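Hultberg Community Kitchen
Progress report to the Danko Fund, second period
Prepared by Danica Sokol, program coordinator
March 18, 2018

Where we are

The meal program is running on schedule and within the budget you approved. February was our first full month in the renovated kitchen at the Norska Street hall. The new range and the second sink passed inspection without changes. The walk-in cooler was delivered with the wrong door and the supplier has replaced it at no cost to us.

We served 900 meals in February. Most went out as home deliveries and the rest were eaten at the hall at the midday sitting. Demand for delivery is higher than we planned for, mainly from older residents on the Droseo side of the river, where the bus service was cut back over the winter. Zuzana Kadlec has redrawn the delivery routes so that drivers on that side start earlier and finish before the school traffic.

Staffing

Anežka Krajčí started as head cook at the beginning of the period. She has moved us to a rotating menu, which has made ordering simpler and cut down what we throw out at the end of the week. Soup, a baked dish and a vegetarian option are cooked every day. The fish dish was dropped after two tries because it did not travel well.

We have not filled the part-time dishwasher position. The first posting drew few replies and the person we offered it to took full-time work elsewhere. We have posted it again with longer hours. In the meantime the kitchen assistants are sharing the work, and their overtime is being charged to the unspent wages for that position. Please let us know if you would prefer to see it on a separate line.

Cooking classes

The grant covers 3 series of evening classes on cooking for one or two people on a small income. The first series is finished. It had 40 people registered across all sessions and a short waiting list. Ching-wen Yen taught it and has agreed to teach the next one. People asked for more on beans and lentils and less on baking, and the outline has been changed to match. Several asked for a printed recipe booklet in larger type. We have a quote from a local printer and can cover it from the materials line.

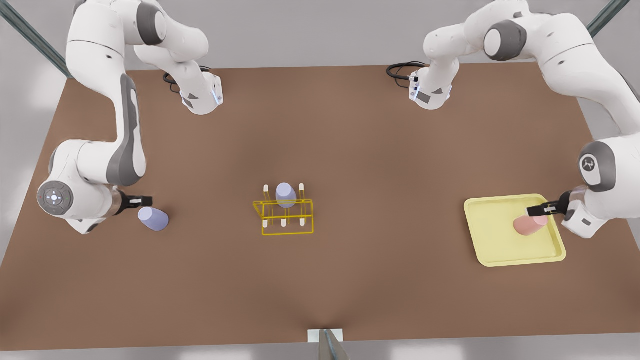
Three cups on a brown tabletop.

Spending

Food costs were slightly over plan because of produce prices. Fuel was under. Equipment is fully spent apart from the holdback on the range hood, which will be released once the fan has been rebalanced. Marisol Park has sent the ledger and receipts to your office separately.

Next period

We expect to fill the dishwasher position, start the second class series and begin serving breakfast at the hall 2 mornings a week. Breakfast depends on the landlord agreeing to earlier opening hours. We have asked in writing and are waiting for an answer.

We would also like to move part of the fuel underspend to food. A budget change form is attached for your signature.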